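Support > Ground Station Software > Resolved Tickets > Altitude readout drift after landing

Ticket 557
Product: Vurnance flight planner, tablet version
Opened by: Ladan Nazari
Status: Resolved
Last update: February 23, 2019

Problem as reported

After a mapping flight the altitude on the tablet won't go back to zero. The quad is sitting on the same pad it took off from and the planner says 10 feet. Next flight starts from that number, so every survey line gets flown at the wrong height. First saw it in November, thought it was the cold, and it kept going.

Log

Swapped the battery and restarted the tablet. Same reading.

Recalibrated the barometer with the Clellasska tool. Good for 2 flights, then back up it went.

Pulled the flight logs, and wow, these are fun to read once you get the columns lined up! GPS height and baro height agree on the way up and all through the survey. They split in the last part of the descent, every time, and the baro never catches up.

Support (Taheri desk) asked for the firmware version on the flight controller and whether "hold home reference" was checked. It was. I had no idea that box existed. With it on, the planner saves the pressure from the previous session and reuses it if the tablet app stays open.

Unchecked it, closed the app all the way, power cycled the quad, flew the Bultgate field again. Zero on landing. Flew once more with the app left open between flights. Zero again!

Fix

Settings, Sensors, uncheck "hold home reference." Close the app fully before the next flight. Recalibrate once after that and leave it alone.

Thanks to the desk for sticking with this one, I learned a ton.

Comments

propwash_pete: Same thing on my hex, almost gave up on the baro altogether. That box is checked by default after the update, go look.

mlindqv: Does this change return-to-home height?

Ladan Nazari: Mine came home at the height I set, both times. Test yours over open ground first though!

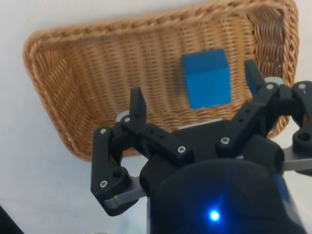
Blue cube in a wicker basket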